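Search this repo
Go to file

We use cookies to remember your display settings. Accept / Decline

# Bellis: things on shelves, front hall and landing

README, quick version. Longer one when I get to it. Questions to Nisreen Khalaf.

## What it is

A set of pictures plus a plain list of household and hallway stuff: shelving, cubbies, hooks, bottles, cups, trays, the odds and ends people put down when they come in and pick up again when they go out. Subject is the tidying. Where does a thing get put, does it get put back, what lives next to what.

Two parts:

- `halls/` entrances, corridors, stair bottoms, anything people walk through
- `rooms/` kitchens and sitting rooms, mostly shelves and counters

Halls is the newer part and the messier one. Rooms was cleaned up in September and I'd trust it more.

## Where it comes from

13 places in the halls part, 14 in rooms. Shared buildings mostly, a few flats. Everyone who runs a place said yes in writing, the forms are with me, not in the repo. Please don't ask for addresses.

Older lists came over from Noria, which used different words for nearly everything ("ledge" for any flat surface, including a stair). I've converted what I could. If you find a ledge that is clearly a stair, open an issue.

## What's in a row

One row per thing. Columns:

- `thing` short everyday name, lower case, singular. cup, bottle, tray
- `color` one word if possible. leave blank when you can't tell
- `on` what it's resting on
- `spot` left, middle, right, as seen
- `sure` yes / no / half

`half` is for things like "small green object". You know it's there, you know it's green, you don't know what it is. Don't guess. A previous round had people writing "toy" for anything small and bright and it took me ages to pull them all back out.

Things in a row (pens, packets, jars, whatever) get one entry as `row of items` unless you can name every one. Don't count them.

## Shelves

Most of the arguments are about shelves so, rules:

- A unit with cubbies is one `shelving unit`. Cubbies are not seperate furniture.
- Frame and cubbies can be different colors, put both, frame second. Wood is `wood`. Not oak, not pine, you can't tell from a picture.
- Standing or lying matters. A bottle upright and a bottle on its side are different rows in the `how` file.
- Neighbors matter too. Cup next to bottle goes in `next_to`, both ways round.

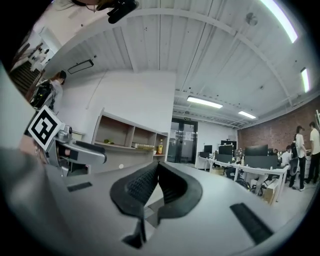 Halls shelves behave differently from kitchen ones. In a kitchen people have a place for the cup. In a hall the cup is there till somebody takes it back, so don't mark anything in `halls/` as "out of place". There's no place. That column is rooms only and should be blank in halls. I know the checker complains, ignore it.

Stairs: steps go in as `staircase`, one row, with color. Things left on steps get their own rows with `on = staircase`.

Walls: framed pictures and signs are in. Exit signs too. Don't write down what a sign says unless you can read all of it.

Doors: `door`, glass or not glass, single or double. Open/closed only if obvious.

## People and bags

People aren't the subject but halls have people in them. They get no row. A bag on somebody's back is `carried`, with color, and that's all. A bag on the floor or a hook is a normal thing with a normal row. No notes about who anyone is or what they look like.

If you were in one of the places and want something taken out, write to Nisreen, say which place, it goes. No reason needed.

## Versions

- Version 2, current. Halls added, spot column added, Noria words converted.
- Version 1, rooms only. Still in the old folder, don't mix them, the color words don't match (1 has "beige", 2 does not).

## Known problems

- Far-off things are under-listed. Anything behind a glass door especially.
- "white" and "pale" used by differnt people for the same wall. Not fixing, leave walls out of color counts.
- 2 places in halls have the same short name. Being renamed.
- Small cups get called mugs in rooms. Both words are left in for now.
- Blurry stuff near the corners is often skipped. That's fine, skip it.

## Using it

Fine for teaching, home projects, sorting apps, whatever. Say it's Bellis and say which version. Flulora is the sister list for garden sheds and porches, same columns minus `spot`, so you can stack them if you drop that one first. Nelent is the naming sheet both of them use. Change a word there and it changes in both, so ask before you do.

## To do

- hooks and coat racks need a rule
- umbrella stands, same
- finish the `next_to` pass on halls
- write the longer README

Get updates by email. Enter your address / Subscribe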